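We use cookies to keep this site working and to see which pages get read. Accept all | Settings

Members' Notices > Minutes and Reports

2024-10-30 | Posted by Kausar Sandhu

MINUTES OF THE OPEN DAY WORKING GROUP

Held in the upstairs meeting room, Marklow Hall

Present: Kausar Sandhu (minutes), D. Okell (chair), R. Brandt, T. Ilves, M. Pruitt, J. Castellano

Apologies: L. Farrow

1. Minutes of the last meeting

Agreed with one correction. Under item 4 the supplier of the folding chairs should read Zidton, and the rental is for a full day.

2. Matters arising

The parking question is settled. Tarnum will let visitors use the back lot on the open day as long as the loading gate is kept clear. R. Brandt has this in writing and will bring a copy to the next meeting.

The first aid cover is still open. T. Ilves has asked twice and will ask again.

3. Report on the visit to Tarnum

Five of us went. L. Farrow joined for the first part only and had to leave before the talk. We were met at the front desk and given badges, then taken straight through to the work floor. The visit ran over by a good while, mostly on account of our own questions.

The demonstration was the breakfast table task, which Tarnum proposes to bring to our open day. The arm works over a tabletop laid with ordinary kitchen things and is asked to pick up and place one item at a time. The operator starts each run from a keyboard and keeps a hand near the stop button throughout. Tarnum calls the software Satti. The arm itself is bought in, and they were open about that.

T. Ilves asked why the task uses real groceries and tableware when blocks would be simpler. The answer was that visitors understand a breakfast table right away, and that shiny surfaces are hard for the cameras, so it is a fair test. A glossy bowl picks up reflections of everything near it and the software has to cope with that.

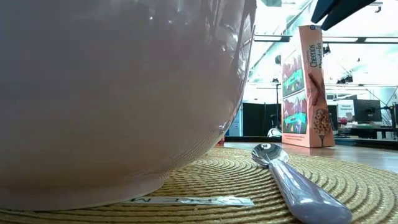 The breakfast table task at Tarnum, with bowl, spoon and cereal box.

M. Pruitt asked what happens when a run fails. The operator said the arm backs off to its rest position and waits for a person to reset the table. We saw this happen during the session, when the arm closed beside a spoon and came up with nothing. The reset was quick. It was agreed among us afterwards that the failed run was the part that got the most talk on the way home, and that Tarnum should be told not to hide these from visitors.

J. Castellano asked about noise. It is quieter than expected. A person can talk next to it without raising their voice, but the fans on the computer are steady and would be a nuisance in the small room.

Tarnum keeps a log of every run. The count stood at 3639 for the whole project when we were there, of which 682 were on the breakfast table. The chair asked if these figures could go on our display board. Tarnum said yes, with the date of the count given.

The chair thanked Tarnum by email the next morning. A short reply has come back, saying they enjoyed it and would like the badges returned. Whoever still has a badge, please hand it to R. Brandt.

4. The demonstration at our open day

Discussion was long. The main points were:

Room. The small room is out because of the fan noise and the narrow door. The main hall has the space but the floor is sprung at the stage end, and Tarnum wants the table on something that does not move when people walk by. The side hall has a solid floor and two outlets on the same wall. Agreed to offer the side hall.

Barrier. Tarnum brings its own posts and tape. Visitors stand behind the tape, children included. M. Pruitt was concerned that small children would not see anything over the adults. Agreed to keep a strip at the front for children, seated on mats.

Light. The space at Tarnum is very bright and the side hall is not. T. Ilves thinks this matters more than we have allowed for and wants it tested before the day. Tarnum has offered to send one person with a laptop and a camera. J. Castellano will let them in.

Taking part. We asked whether visitors could choose which item the arm goes for. Tarnum is happy with this, from a fixed list. Letting visitors put their own belongings on the table was turned down, and the group had no quarrel with that.

Sessions. There will be two, one in the morning and one after lunch. Each ends with time for questions. R. Brandt wanted a third session later in the day — the chair pointed out that Tarnum has to pack up and drive back, and the idea was dropped.

Food. Cereal and milk came up, as the arm can be set to pour. Dry only. The side hall floor was refinished in February and the group would like it to stay that way.

5. Publicity

Draft poster seen. The word "robot" is the largest thing on it, larger than the name of the hall. M. Pruitt to swap these over and send it around again. The line about a robot "making your breakfast" is to come out. It picks things up and puts them down, and we should say so.

Kausar Sandhu will write a paragraph for the newsletter and check the wording with Tarnum before it goes in.

6. Costs

Tarnum is making no charge. We cover lunch for their people and the Zidton chairs. The chair will ask if our insurance needs to be told about the arm. Nothing can be confirmed to Tarnum until that answer is in.

7. Any other business

The key to the side hall cupboard is missing again. If you have it, please return it.

J. Castellano reported that a school has asked to bring a class to the morning session. Agreed in principle. The number of mats will need looking at once we know the class size.

8. Actions

R. Brandt — collect badges, bring the parking letter
T. Ilves — first aid cover
J. Castellano — light test in the side hall, reply to the school
M. Pruitt — revised poster
D. Okell — insurance, then confirm room and sessions with Tarnum
Kausar Sandhu — newsletter paragraph, run figures for the display board

Next meeting to be set by email once the light test is done. Same room.

Filed under: Open Day, Visits, Robotics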